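Papercraft Help > Stamping > Inks & Colouring

Home Browse Ask Tags Members Log in

Alcohol markers bleeding outside stamped lines on kraft and white cardstock

posted by Rochelle Mercado, January 2018

I've been stamping for a couple of years but only bought alcohol markers at Christmas (a set of 16 from Flalard). I stamp the image in black, leave it, then colour it in. On my usual white cardstock the colour creeps past the outline, mostly on faces and hair. On kraft it doesn't spread as much but it all goes dull and the light colours hardly show up.

I've also had the black outline smear on two cards. The ink pad is a Narent, the basic one, and I don't know if it's dye or pigment because the label has come off. I leave it 9 minutes before I start.

I have a stack of nearly 500 sheets of the white and would rather not throw it out. Is it the paper, the ink, or me? I have 7 birthday cards to make and I'd like to use the markers on at least a few of them.

14 comments Share 3 people are following this

Sleiman
Could be the paper. Mine did that too. I switched to coloured pencils and haven't gone back to the markers. Good luck with the cards.

2 found this helpful

wendier_crafts
It's probably a bit of each.

Paper first. Ordinary white cardstock is made for printing and folding, and a lot of it is quite open, so the alcohol travels sideways through the fibres. You want a smooth, dense card sold for marker work. Test it by drawing a short line with the darkest marker you own and looking at it a minute later. If the edge has gone furry, keep that card for bases and layers. That takes care of your stack — it's perfectly good for card bases, and you only need marker card for the panel with the image on it.

Second, the outline. If it smears when the marker goes over it, the ink is the wrong type for alcohol markers, however long you leave it. Stamp a scrap, let it dry fully, then run your lightest marker across it. If the tip picks up grey, use that pad for sentiments and buy one that says it's safe for alcohol markers on the packet. Clean the tip by scribbling on scrap until it runs clear.

Third, how much you're putting down. Stop short of the line and let the colour move out to meet it. On small areas like faces I use just the point of the brush end and stay a good millimetre inside. Start with the lightest shade, add the darker one where you want shadow, then go back over the join with the light one. Two passes is normally plenty.

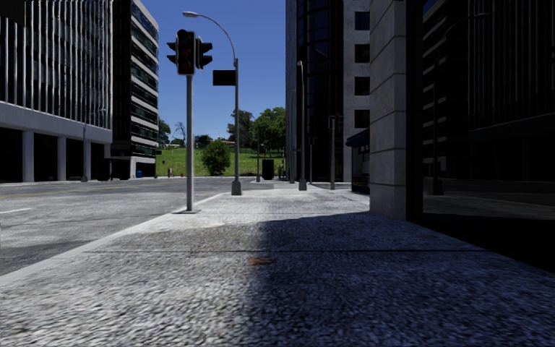
For kraft, the ink in the markers is transparent, so the brown of the card will always come through. Pencils do better there, particularly wax-based ones, with a white pencil underneath wherever you want a pale colour to show. Or colour the image on white, cut it out and stick it to the kraft. That's what I do for most of mine.

If you want to go easy on the budget, buy the smallest pack of marker card you can find and cut each sheet into quarters.

11 found this helpful Share

Pam in the shed
Agree with the above about the ink. One thing to add, put a scrap sheet under your work because the markers go straight through and will mark the table. I heat set my outlines as well, only a few seconds with the heat tool, and I haven't had a smear since. It won't fix a pad that's the wrong type though.

I keep the colouring for last and put the foam squares on after. If you do it the other way the panel bounces under the marker and you go over the line.

4 found this helpful Share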